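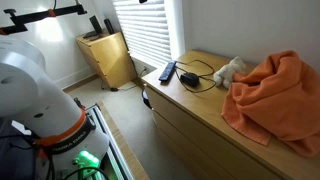
Casenton is a method for teaching robot arms to do household tidying in rooms they have not worked in before. It was developed at the Nouri laboratory by Sabina Navaratnam and Kamran Bahrami, and it belongs to the wider family of imitation learning methods, in which an arm picks up a skill from recorded human guidance. Its favourite subject matter is the ordinary bedroom, and a good deal of the writing on it deals with surfaces like a long wooden dresser with a TV remote, a tangle of black cords and a heaped orange towel on top, the kind of muddle most of us would recognise from home. Cloth of that sort is awkward for an arm, as a towel has no fixed shape and hardly ever lies the same way twice.

Background

Earlier work at Nouri relied on a single tidy test bench, and the skills learned there travelled rather poorly. Rostam Rezaei, then a doctoral student, argued that the trouble lay less with the learning itself than with the sameness of the surroundings, and he spent the better part of a year (a cheerful one, by his own account) recording in furnished rooms. The resulting collection, called Murutwood, holds 2,607 demonstrations.

Method

The method works in two stages. In the first, the arm learns from the whole of Murutwood at once, with no attention paid to which room a recording came from. In the second, it is given nine demonstrations in the new room, and only the last part of the model, the part that turns what the cameras see into movement, is adjusted. Bahrami's early versions adjusted everything, and they tended to forget how to handle cords as soon as they got good at towels!

Results

In the main study the arm finished 81 per cent of its folding and clearing tasks in unfamiliar rooms, over around 1,000 attempts. Folding was the weaker of the two, and thick looped fabrics were harder than thin ones. Behrouz Ansari later repeated the study with the second stage left out and found that clearing held up quite nicely, while folding fell away badly.

Reception and later work

Nkrumah Sowah has pointed out that all of the Murutwood rooms were well lit, and that behaviour after dark remains untested. A follow-up called Orton, which adds evening recordings and a wider range of fabric colours, was started in October and is still being collected.

See also: Imitation learning; Cloth manipulation; Domestic robot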